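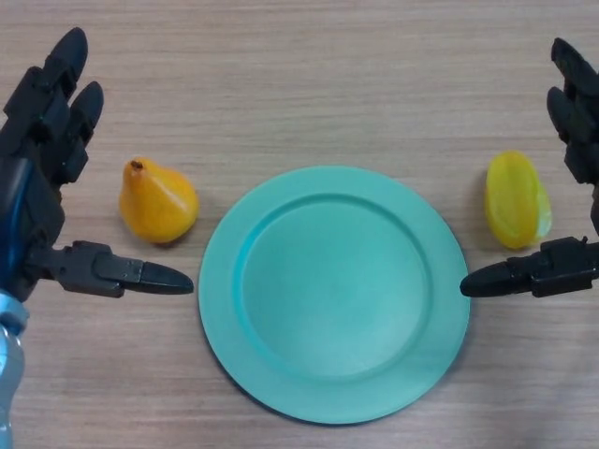
Dubbed releases: frequently asked questions

Last updated September 16, 2021

What does Vukeo publish on this site?

Vukeo tracks feature films that are re-released in a second language with a new voice track. Each entry lists the original title, the dubbed title, the running time of both versions, the dubbing studio and the person who signed off on the final mix. We also review the dub. We do not review the film a second time if a review of the original version is already on the site.

Why does the dubbed version sometimes have a different running time?

Three causes cover most cases: songs removed, opening credits rebuilt, or a different frame rate in the source file. The last one changes the length of the whole film by a small, even percentage and no scenes are missing. If scenes are missing, the entry says "cut" next to the running time.

How is a dub rated?

Ratings are given in four parts: lip match, voice casting, translation, and mix. Each part is scored from 0 to 7. The overall score is the plain average, with one decimal place. A dub scored by only one reviewer is marked "provisional" until a second score comes in.

Who does the scoring?

Trinidad Lucero and Joaquín Navarrete score most titles. Iara Barrientos checks the translation part against the original dialogue list when we have one. When we do not, the translation score is left blank and the average is taken over the other three.

What counts as a good lip match?

Reviewers look at closed consonants (p, b, m) in close-up shots. Wide shots are ignored. A line that starts or ends more than a few frames off the mouth is logged as a miss. Voice-over narration is not counted either way.

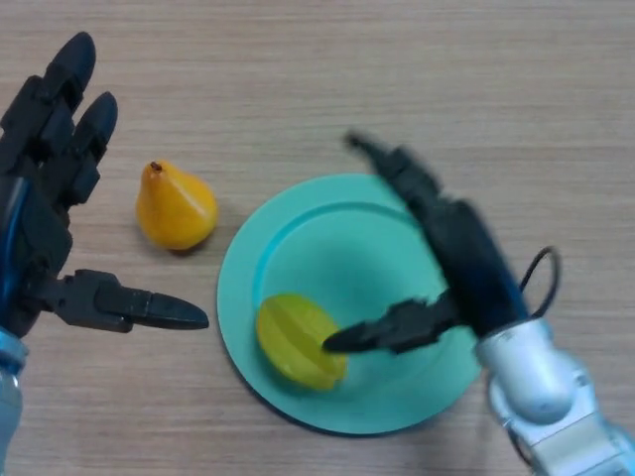
Songs are handled separately. If they were re-recorded in the new language, the entry says "songs dubbed." If the original songs were kept, with or without subtitles, it says "songs original." Neither one affects the lip match score.

Why has the title changed?

The distributor picks the title. It may be a line from one of the songs, a translation, or something unrelated - search by either title and the same entry comes up.

How many titles are listed?

Some 700 at present. Entries from the old Kerkik list were merged in June, and a number of them still have no mix score.

A new dub is out and it is not listed. When will it be added?

Theatrical releases are normally added within 21 days. Television and streaming dubs take longer, and we add them only when the voice cast is credited on screen or confirmed in writing by the studio.

I worked on a dub and my credit is missing. What should I send?

Send the dubbed title, your role, and a still or scan of the end credits. Studios such as Miltel and Daza send us full lists, but the lists do not always include assistant directors or crowd voices. Credit corrections go to Soledad Urrutia. Please allow 7 days before writing again.

Can I quote a review?

Yes, up to 800 characters, with the reviewer's name and the site name. For anything longer, contact Joaquín Durán through the form on the contact page. Scores may be quoted freely, but provisional scores must be labeled as provisional.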